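Kokell Salt House reopens for the season

The salt house at Kokell is open to visitors again after repairs to its north wall. It stands on the harbour side of the old town, a short walk downhill from the market square, and the entrance is through the yard gate — the street door stays locked.

Adult admission is 13 euros, and children under 12 go in free. Doors open at 10 am and the last entry is at 4 pm. From October the upper floor closes an hour earlier, as there is no lighting on the stairs.

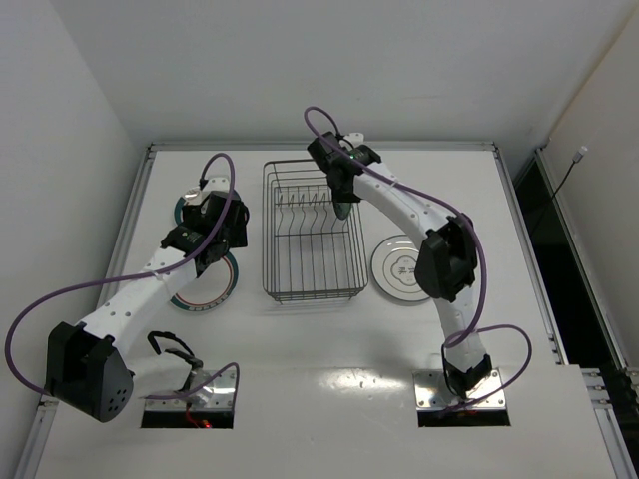

Plates and a wire dish rack.

To get there, take bus 51 from Clerno station and get off at Harbour Steps. The ride takes 20 minutes. Drivers can use the car park behind the Jacquet bakery, which has 18 spaces and fills up early in summer.

Roya Mahmoudi leads a guided walk of the building and the quay at 11 am, in English. Booking is through the Horeo ticket desk. Bring flat shoes, as the yard is cobbled and uneven.

Davoud Taheri's guide to the harbour is on sale at the gate.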